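Residence Life > Staff Diaries > Collberg House > Warden's Diary

Print this page | E-mail this page

27 June 2018

The boiler inspection was completed before breakfast and the certificate has been placed in the green folder. The inspector recommends replacement of the pressure valve ahead of next winter. I have written to Bachmann for a quotation and asked that it be itemised, the previous one having arrived as a single figure with no explanation.

The greater part of the morning was given to the matter of quiet hours. At present these run from eleven at night until seven, a rule inherited from the Pirnau building and never reviewed after the move. Of the 92 residents currently in the House, 56 returned the form. A clear majority favour an earlier start on weeknights, and a smaller group, chiefly those on hospital placements, ask that the quiet period extend to nine in the morning. I do not see how the second request can be met while the kitchen is directly beneath the east corridor. The dishwasher alone can be heard two floors up.

Ms. Tovar attended at ten o'clock to present the residents' view. She spoke well and had prepared a written summary, which I have attached to the minutes. Her principal point was that the present rule is enforced unevenly: the west corridor is spoken to and the east corridor is not. I undertook to examine the log. Having now done so, I must record that she is correct. There were eleven cautions in the west corridor between January and the present, and two in the east. The night porter's desk faces west, and that may be the whole of the explanation, but it is no comfort to those cautioned.

Proposed wording, for discussion at the next meeting:

Quiet hours shall be observed from ten in the evening on weeknights and from midnight otherwise, ending in all cases at seven. Music practice shall take place in the basement room only. Doors on both corridors shall be closed by hand and not allowed to swing.

The last sentence is my own addition. The closers on the east side were to be adjusted last year and were not.

In the afternoon I dealt with correspondence. The laundry account stands at $378, against $404 for the same period last year, and I have approved it for payment. Perla Nava has asked to extend her stay until the end of her practicum and I see no objection. Elvia Ocampo returned her key and left a forwarding address. Room 14 requires a new blind before it can be offered again.

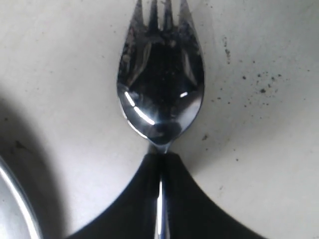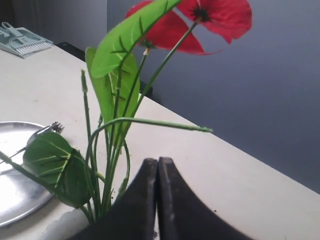

A spork, and two red flowers with their green leaves.

The draft was posted on the noticeboard at four o'clock and drew comment before supper. Natalia Barajas considers that ten o'clock is too early for anyone who works an evening shift and must cook on returning, and she asks whether the use of the kitchen would in itself be counted as a breach. Natalia Bañuelos replied beneath, in pencil, that cooking has never troubled her and that the doors are the real difficulty – she would accept any hour at all if the closers were repaired first. I have sent a second request to maintenance and marked it urgent.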